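Revision: March. Applies to the Trumero T2 hand-held gripper, sold singly or as a left/right pair. Supplied by Starov.

## Scope of supply

- Gripper body with ribbed rear plate
- Two textured blue finger pads, fitted
- Pivot screw set (spare)
- Data cable and charging lead
- Calibration sheet, one per unit

The wrist mount, storage case and dock are separate line items. Buyers who start with one unit and add a second later should quote the first unit's serial number so the pair can be matched before shipping.

## Selecting a quantity

A single gripper covers pick, place and handover to a free hand. Two grippers are needed for any task in which one object is held while another is moved. Most household sorting work falls in the second group, and the operator should be budgeted for a pair from the start.

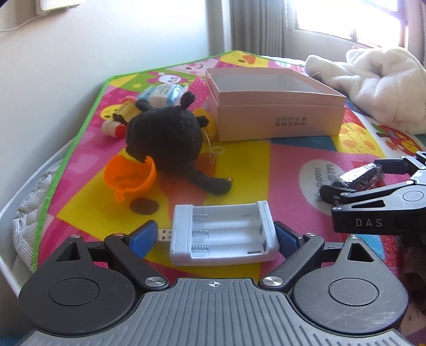
Rigid parts with square edges need the least practice. Pad contact is limited to the two blue faces, so an object with plugs or tabs on its sides should be gripped clear of them. Plan 30 minutes of familiarization per operator before any recording that will be kept.

## Pads and wear parts

Pads are the only scheduled consumable. Replace at 600 operating hours, or sooner if the texture is no longer felt under a fingertip. Pads are sold in sets of two and must be changed together. Pivot screws are checked at each pad change and replaced only if the finger has side play.

| Item | Supplier | Interval |
|---|---|---|
| Pad set | Starov | 600 h |
| Pivot screw set | Starov | On inspection |
| Data cable | Leinonen | On failure |
| Case foam | Ballthorpe | None |

Cables from other sources will fit but are excluded from the warranty.

## Planning the work area

1. Allow a floor area large enough for the operator to kneel and reach across it. A printed mat is acceptable. Fix the corners if it slides.
2. Choose a starting set of objects that mixes hard and soft items. Soft items compress between the pads and take longer to place accurately, so allow extra time per object.
3. Put out at least one open container. A shallow box is easier to clear with the fingers than a deep one.

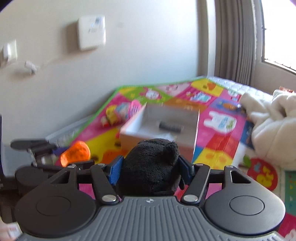 4. Check light from windows at the hour when the work will be done. Draw the curtain if one side of the area is much brighter than the other.
5. Leave a surface within reach for the second unit when it is not in use.

## Budget notes

Base a first-year budget on the pair, one spare pad set per unit and one spare cable. For sites logging around 200 hours a month, add a further three pad sets per unit. Calibration is included for the first year and billed per unit after that.

Order code for the matched pair is T2-324. Single units are ordered as T2-L or T2-R.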